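Griten Self Storage — Brunton site
Monthly walk-round checklist, units and common parts
Sheet ref 2591. Month: January. Start 07:40

OUTSIDE

Gate and keypad — OK. Keypad slow to wake, two goes needed.
Fence line — OK bar the corner by the substation, bottom wire come away. Cable tied for now, wants doing properly.
Yard lights — one out over bay 6. Reported.
Drains — leaves again. Cleared the grid, didn't lift it.
Loading bay ramp — grip strip lifting on left side. Trip hazard. Taped, cone on it. FAIL until fixed.

FIRE

Panel — no faults showing. Weekly test book up to date.
Extinguishers — all in place, pins and tags fine. The one by the goods lift is due its service.
Exit doors — rear door stiff, needs a shoulder. FAIL. Frame has swollen, Udurus to plane it when they come for the shutters.
Exit routes — pallet left on the ground floor run, moved it myself. Notice to customers please, same as last time.
Emergency lighting — flick test only. Full drain down not done, no time.

GOODS LIFT

Doors and sill — OK.
Load plate readable — yes.
Alarm button — rings through, answered.
Lift clock reads 993 trips since last reset. Pass to engineer.

DAMP AND PESTS

Ground floor humidity — high side but within the line on the chart.
Roof void — 2 small stains near the vent, dry to touch. Ringed in pencil so we can see if they grow.
Bait boxes — none taken. One box missing its lid, Gulurmont have been told.
Moth traps, upper floor — a few in the trap at the far end. Remind customers on soft goods. Bedding, towels and clothes to be clean and fully dry before they go in, bagged or boxed, off the floor. Old leaflet still says cardboard is fine on bare concrete — it isnt, bin the old ones.

OFFICE AND SHOP

First aid box — plasters low.
Kettle and heater PAT labels — heater label has fallen off, cant find it. Out of use till retested.
Stock on shelves — heavy boxes back at the bottom, better.
Accident book — no new entrys.

ACTIONS

Ramp strip — urgent, this week.
Rear exit door — urgent, chase Udurus.
Bay 6 light — with electrician.
Fence wire — next dry day.
Plasters, bait lid, heater test — office to sort.

Finished 09:15. Copy to the folder and one on the board.

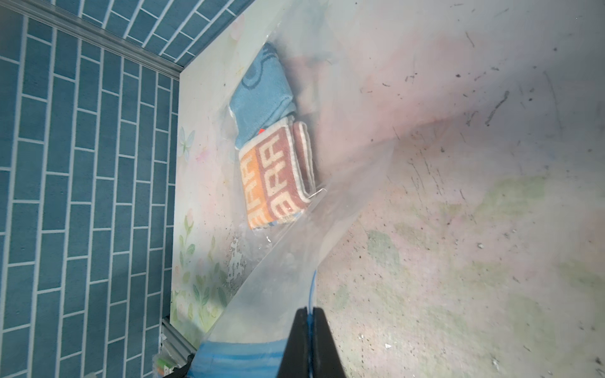 Griten Site Safety Sheets, Issue 6, p. 2

Soft goods in clear bags, so you can see what's in them without opening up. Dont overfill. Check the bag for splits before it goes on the shelf, and put the unit number on it in marker.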